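## 4. Teaching procedure

### 4.1 Work cell

All demonstrations were recorded in a single cell. The arm stands on a ribbed aluminium worktable, and the computer to be serviced lies on its side directly in front of the arm's base with the side panel removed. The fixture for loose parts is on the left of the table, where both the arm and a seated operator can reach it. The case was not clamped. Early trials with a clamped case gave higher contact forces at the socket and hid small errors in the taught approach angle, so the clamp was dropped before any of the data reported in Section 5 were collected.

The task is the insertion of a memory module into a desktop motherboard. It was chosen for three properties. The slot gives a clear mechanical stop, the force needed is large compared with the forces met during the approach, and the surrounding cables leave little room for a careless path. An insertion is counted as complete when the module is seated along its whole length and both end latches have closed without help from the operator.

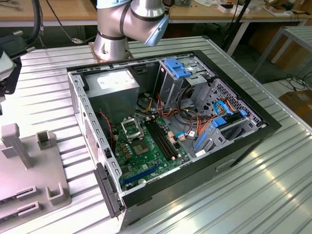
**Figure 3.** Collaborative arm and opened desktop computer on the worktable, with the parts fixture at the left.

Two methods of demonstration were compared. In the first, *hand guiding*, the operator holds the arm near the wrist and moves it through the task while the controller compensates for gravity and joint friction. In the second, *remote control*, the operator moves a six-axis input device at a desk and the arm follows at a reduced scale. Both methods write to the same log format, and the same learning code is used for both. The comparison therefore concerns the quality of the demonstrations alone.

### 4.2 Hand guiding

Hand guiding was quick to learn. Operators with no earlier experience of the arm gave usable approach paths within one session. The weak point was the final press. The operator's own hand force passes through the arm to the part, and the wrist estimate cannot separate the two. Where a learned policy needs the contact force as an input, this part of the log is of limited value. We follow the practice used in our earlier Brotudex trials and discard the force channel for hand-guided runs from the moment of first contact. Position and finger opening are kept.

A second effect was seen in the path itself. Operators tended to bring the wrist in from the side on which they were standing. Policies trained on one operator's runs repeated this preference, even where a straight descent was shorter. Runs by Afiq Nasution and Melur Tuhumury, who worked from opposite sides of the table, were therefore mixed in equal number in the training set.

### 4.3 Remote control

Remote control keeps the operator's hands off the arm, so the measured force is that of the contact. It is slower. The operator judges depth from the camera views, and the last stage of the descent, with the fingers above the memory slots, took the largest share of the time in most runs. Motion was scaled down by a factor of 3 inside the case and left unscaled elsewhere. Switching between the two was done with a foot pedal. An automatic switch based on height was tried first and removed, as it changed the scale at moments the operator did not expect.

Contact force was shown to the operator as a bar at the side of the display. Without it, operators pressed too early, with one end of the module still above the slot. With it, most corrected the tilt before pressing. 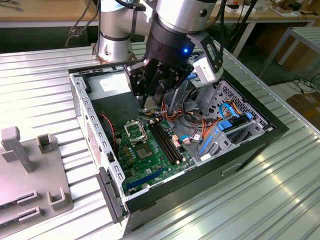
*Assembly and Service Robotics Group, Seixas Laboratory*

### 4.4 Segmentation and labelling

Each run was divided into 6 segments: pick, lift, transfer, descend, align and press. Segment borders were proposed from finger opening, tool height and speed, then checked by one of two annotators (U. Gilani and R. Mangundap). The border between *align* and *press* caused most of the disagreement. In remote-control runs it was placed at the first steady rise in force along the tool axis. In hand-guided runs, where this signal is not available, it was placed at the last stop in sideways motion before the final downward movement. The two rules do not give the same result on runs where both can be applied. The remote-control rule places the border later.

Failed runs were kept and marked as such. A run was removed only if the log was incomplete or if the operator had moved the computer case by hand during the run. After removal, 200 hand-guided and 200 remote-control demonstrations remained.

### 4.5 Replay check

Before training, every retained demonstration was replayed on the arm at half speed with no module in the fingers. The purpose was to find paths that passed too close to the cables or the drive cage. Replay was stopped by the controller if the estimated joint torque differed from the model by more than a fixed limit. The limit was set by Z. Cloutier for the whole study and was not changed between methods.

Hand-guided paths caused more stops than remote-control paths. Most of these came in the *transfer* segment, where an operator standing at the table would steer around a cable by a narrow margin that the replay did not always reproduce. Stopped demonstrations were not repaired. They were left out of the training set for the *transfer* segment and used as recorded for the others. The effect of this choice on the learned policies is examined in Section 5.2.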